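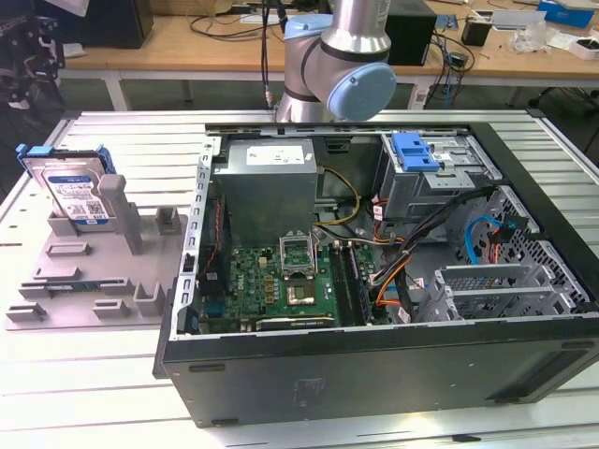 Espace d'échange des ateliers de réemploi
Rubrique : Mécanisation et organisation du travail
Sujet : Démontage d'unités centrales par bras robotisé — état réel des capacités

atelier_fahy
Rédacteur du sujet

Mesdames, Messieurs,

L'atelier de Fahy a reçu mandat d'examiner si le démontage des ordinateurs de bureau peut être confié, en tout ou partie, à un bras robotisé. Notre établissement a traité 403 unités centrales durant le dernier exercice, toutes à la main. Le poste étudié porte sur des opérations simples en apparence : extraction du disque dur, dépose des barrettes de mémoire, retrait du processeur, mise en place des pièces sur un support de tri.

Nous souhaiterions recueillir l'avis des structures ayant conduit des essais comparables, y compris lorsque ceux-ci ont été abandonnés. Les documents commerciaux ne nous sont d'aucun secours sur ce point.

reemploi_nord
Membre

Notre structure a conduit en février une évaluation sur quatre modèles de boîtiers. L'extraction du disque a donné satisfaction dès lors que le boîtier était présenté couché, panneau latéral déjà retiré. Les rails en plastique de couleur offrent une prise franche et le geste varie peu.

Il en va autrement du câblage. La nappe SATA et les cordons d'alimentation ne se trouvent jamais deux fois au même endroit, et la déconnexion a été reprise par un opérateur dans environ 36 % des cas. Nous avons donc conclu que la machine ne pouvait être laissée seule.

technique_kimora
Membre

Je me permets de nuancer. Le chiffre avancé ci-dessus tient pour une part à la préhension. Des doigts larges passent mal entre la cage à disques et le faisceau de câbles. Avec un outil étroit et allongé, le taux de reprise peut baisser sensiblement, sous réserve que le support de tri soit lui-même conçu pour cet outil. Un logement trop ajusté fait perdre au rangement le temps gagné à l'extraction. 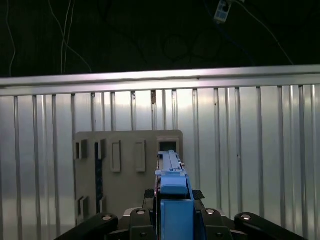
Outil de préhension bleu face à un panneau gris à découpes.

reemploi_nord
Membre

Nous prenons acte de l'observation, sans y souscrire entièrement. Un outil étroit facilite l'accès, mais il ne renseigne en rien sur l'état du connecteur. Un opérateur expérimenté sent sous le doigt qu'une languette résiste et modifie son geste. Aucun des équipements que nous avons évalués ne le faisait de manière constante.

J'ajoute que la préparation est rarement comptée. Dévisser le panneau, coucher le boîtier, dégager la poussière et repérer le modèle nous demandaient 13 minutes par unité, soit davantage que le démontage proprement dit. Ces tâches demeurent humaines et il convient de les faire figurer au bilan.

votness_exploitation
Modérateur

Rappel aux intervenants : la question posée porte sur le poste de démontage. Les considérations relatives au nettoyage des locaux et à la manutention des palettes relèvent du sujet dédié. Deux messages y ont été déplacés.

menage_et_methodes
Membre

Le sujet dédié étant signalé, je me limiterai à une remarque. Les travaux sur le linge et la vaisselle rencontrent la même difficulté : l'objet souple. Un tiroir s'ouvre, une assiette se saisit ; un torchon ou un câble se déforme dès qu'on le touche. Je ne vois pas pourquoi un atelier y échapperait davantage qu'une cuisine.

technique_kimora
Membre

La comparaison me paraît excessive. Dans un boîtier, les câbles ont au moins deux extrémités connues. Dans une corbeille de linge, rien n'est connu. 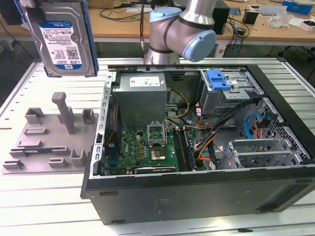 Publié par : atelier_kondholm — Membre — 16 h 40

L'atelier de Kondholm partage pour l'essentiel la position de reemploi_nord, avec une réserve relative au processeur.

Le levier du socket doit être relevé et le cadre de maintien ouvert avant toute saisie. Une fois cette condition remplie, la pièce est rigide et sa position est connue. La difficulté réside dans les contacts, qu'un léger décalage latéral suffit à endommager. Nous recommandons de réserver cette étape à un opérateur tant que la carte mère est destinée au réemploi — la question se pose différemment lorsqu'elle part au broyage.

Le disque dur constitue à notre sens le meilleur candidat. Sa masse et son format sont normalisés, et il se prend par le chant. L'étiquette doit rester lisible pour l'enregistrement du numéro de série ; nous demandons par conséquent que le support présente le disque debout, étiquette dégagée.

atelier_fahy
Rédacteur du sujet

Nous remercions les intervenants. L'étude sera restreinte à l'extraction du disque et à son dépôt sur support. Le câblage et le processeur restent au poste manuel. La structure reemploi_nord accepterait-elle de nous transmettre sa grille de relevé des reprises ?

reemploi_nord
Membre

La grille vous sera adressée par messagerie interne. Elle ne distingue pas les reprises dues au câble de celles dues au verrou de la cage, ce que nous regrettons à présent.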